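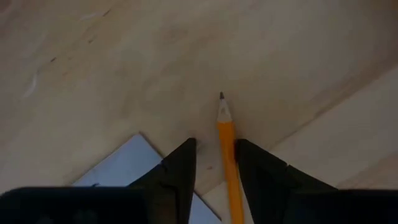
Why does a brandy that was clear in the tank turn cloudy in the bottle?
Usually the proof has been lowered and the bottle has then been kept cold. Fatty acid esters and some oils from the wood dissolve well at cask strength and poorly at bottling strength, and they come out of solution as the temperature drops. Calcium in the reduction water can do something similar, though it tends to settle as a fine white deposit and does not clear on warming.

Support ticket: haze in bottled brandy, Coelho lot
Opened: 2020-02-18
Opened by: Haris Radulović, Flastside
Product: Salen plate filter, 2 micron sheets
Supplier: Ultavia
Status: closed, with follow-up

Problem as reported
Nearly 1,990 liters of the Coelho blend were reduced to 40% ABV, chilled, filtered through the Salen and bottled. Retained samples were bright at room temperature. Bottles returned from an unheated store show a uniform milky haze. No flakes, no crystals. Nose and palate unchanged according to the customer. The previous lot, same sheets and same pump, gave no complaints.

Request
Confirm whether the sheets are faulty. If they are, send replacements.

Supplier reply, first
Please don't change the sheets yet. A torn sheet normally lets fiber or carbon through and you would see it against a lamp. An even haze suggests the spirit was too warm when it reached the filter. Run the checks in order and write the result under each one.

1. Warm test. Stand a hazy bottle in a water bath at 30 °C until the contents reach bath temperature. Swirl, do not shake.
Result: clear. Haze returned overnight in the refrigerator.

2. Reduction water. Send the conductivity reading for the day of reduction and the date of the last membrane change.
Result: conductivity within the usual range. Membrane changed in September. Oxalate test on the water negative.

3. Sheet inspection. Open the pack, keep the sheets in order, check both faces and the gasket edges.
Result: no tears. Slight crease on the end sheet, outside the sealing area. Inlet faces much cleaner than after the previous lot.
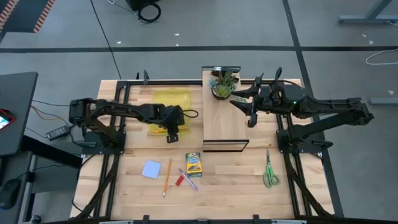
4. Temperature at the filter inlet. Use a probe in the sample port. The tank display is on the jacket side and reads low while the glycol is running.
Result: tank display 2 °C. Probe at inlet 9 °C.

5. Hold time. State how long the tank stood at set temperature before filtering started.
Result: not recorded. From the pump log, under a day.

Diagnosis
Checks 1 and 2 rule out calcium. Checks 3 to 5 agree with each other: at 9 °C most of the esters were still dissolved and went straight through. The sheets did what they are rated for, so there is no warranty claim on them. The jacket reading is a known trap on this type of tank - the spirit in the middle lags well behind the wall if the agitator is off.

Corrective action
Returned bottles to be emptied to tank. Agitator on low during chilling. Hold for two full days after the inlet probe, not the display, shows set temperature. Filter at low flow and keep the pressure steady. Recheck ABV before rebottling and correct for losses.
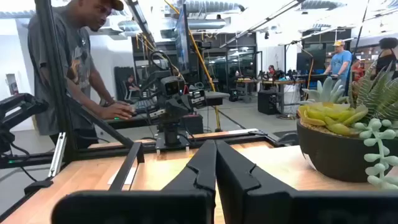

Succulents in a dark round bowl, tan gravel at the rim.

Follow-up
Trial run on a part tank with 6 bottles pulled at intervals and refrigerated. All bright after a week - H.R. will repeat on the full lot. The supplier will add the inlet probe step to the Salen start-up sheet. Reopen this ticket if haze shows again above 5 °C.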